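Best way to sort small jars and pots on a worktop?

Asked in Storage and Tidying, March

I have a white worktop along one wall and it has slowly filled up with small jars and pots. Most are spice jars, plus a few with buttons and picture hooks in. I bought a flat lidded box from Vanow but it's too deep and everything at the bottom gets forgotten. The run of worktop I can use is 975 mm long and I don't want to drill into the wall. Should I get one long rack or several small trays? Budget is 29 pounds at most.

3 answers

Answer 1 (accepted)
Several small trays. I had a long rack from Derton and gave it away after a month, as you have to shift the lot every time you wipe down. With trays you lift one, wipe, put it back. Measure your tallest jar first and buy trays with sides that come to less than half its height, otherwise you can't read the labels. Mine are 200 mm wide and four of them fit in a run a bit shorter than yours, with a gap left over for the kettle lead. Put the things you use daily at the front. Anything you haven't opened since last year can go in a cupboard.

Answer 2
just use shoe boxes

Answer 3
Agree with trays over a rack. I would add that it matters what the sides are like. I started with solid ones from Plutero and crumbs and spilt salt collected in the corners, so I changed to slatted.
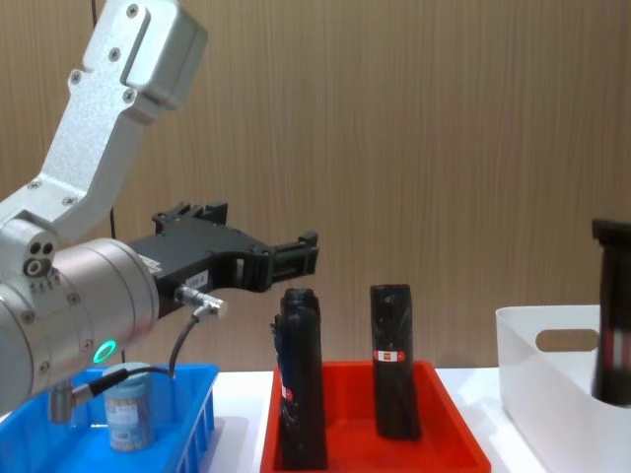 My own rule is one tray for each kind of thing, and a different colour for each if you can get them. The bright blue one has ribbed, slatted sides and shows up well against a white top, so people put things back in it without being asked. Jars with a pale lid and a pale label, like the small one standing in it, are harder to tell apart at a glance. I write on the lids of those with a marker. The Warraich ones come in a pack of 2 and mine were well within your budget. Check the base before you buy, some of the cheap ones bow in the middle and a narrow jar will lean.

Comment from the asker: Thanks, going with trays. Will the marker come off the lids later?

Reply: Surgical spirit on a bit of kitchen roll takes it off mine. Try the edge of one lid first.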